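Setting Up a Pair of Hand-Held Grippers for Table Work, and Keeping Them Honest

Wed 13 May
By Radwa Fawzy

Print this page | E-mail this page

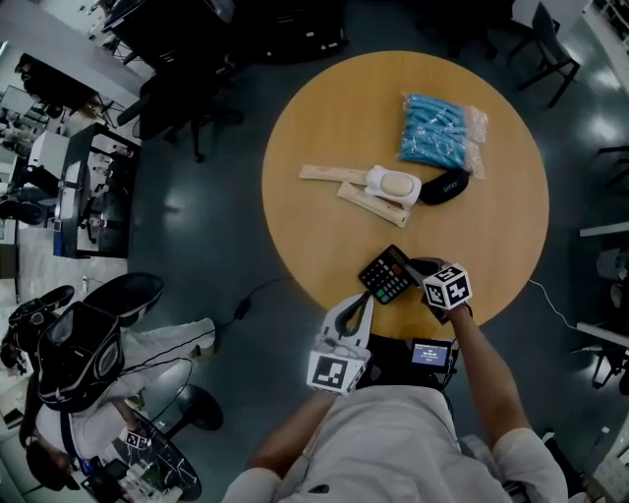

Elango Krishnan wrote in after the first version of this page to say that half of it was superstition. The marker cube either tracks or it doesn't, according to him, and all the wiping and wiggling I recommend is a way of feeling busy. He may be right about the wiping. I kept it in anyway and marked the steps I have doubts about.

These notes cover the hand-held kit we call Rover: a head rig, two grippers, and the printed markers that tell the software where each hand is. The vendor's quick start sheet claims the whole thing is ready in 7 minutes. I have never seen that. Allow 15 if everything was put away properly and longer if it wasn't.

Before you power anything

Look at the markers first. Every face should be flat, with no lifted corners and no shine from tape or fingerprints. A curled face will still be detected much of the time, which makes it worse than one that is missing altogether, because you get a position and the position is wrong. If a corner lifts when you run a thumbnail over it, replace the face. Don't glue it back down. I have tried three kinds of glue and they all leave a bump.

Check that the cube doesn't turn on its handle. Hold the handle in one hand and twist the cube gently with the other. Any play at all means tightening the screw underneath and redoing the calibration. The sheet says a quarter turn of play is "within tolerance." Within whose tolerance, it doesn't say.

Do the same for the flat marker panel at the base of the gripper. Then close the fingers by hand and look at the black lining. It should meet along its whole length. If there is a gap at the tips, the lining has crept and you will drop thin things such as strips and cards while the log tells you they were held.

Setting up the table

1. Use a table you can walk all the way around. A light, dull top is best.

2. Run the cables away from where your feet go. If a plug has to be on the floor, put it where you can see it while you work.

3. Kill the glare if you can. Glossy floors throw the ceiling lights back up at the head camera, and Pellegrini's tracking program sometimes takes a bright patch for the white border of a marker. Turning off the row of lights straight overhead usually does it. Moving the table sometimes does it too, and I can't tell you why.

4. Lay out the objects with a hand's width between them to start with. Include something clear, something dark and something thin. A table full of matte blocks will make any gripper look good.

Calibration

Put on the head rig and tighten the straps until it stays put when you nod. Pick up the grippers and wait for the small screen to settle. Hold both markers in view over the middle of the table, keep still, and press start. Move each hand slowly out to the edge and back. Don't hurry the return.

You want an error of 11 or lower at the end. The units are not given anywhere in the manual. I asked Landico, who sold us the kit, and was told it was "a relative score." Fine. In our hands anything over 11 goes with sloppy grasps, so that is the number I use. The factory says up to 15 is acceptable.

If you get error 379, the program has lost one marker and is guessing from the other. The manual tells you to restart. Restarting clears the message but does nothing about a hidden marker. Look for a sleeve first — long cuffs slide down over the base and cover the panel. Push them up and try again.

Wiping the markers between runs (doubtful)

I use a dry cloth. Elango says it makes no difference, and I have no figures to wave at him. If your cloth leaves lint, skip it.

What to leave alone

Plirkex sells a spray that is supposed to cut reflections on printed markers. Ours went cloudy within a week. The "auto-correct" setting is no better: it smooths the track so that a loose cube looks like a steady one, and you find out at the end of the day. Turn it off and leave it off, even though an update will quietly turn it back on.

Putting it away

Open the fingers before storing the gripper so the lining isn't pressed flat. Keep the cubes in a lidded box, away from the window. Write the last error score on the tape on the lid, and if tomorrow's first score is more than two off it, go back to the thumbnail test before you blame the software.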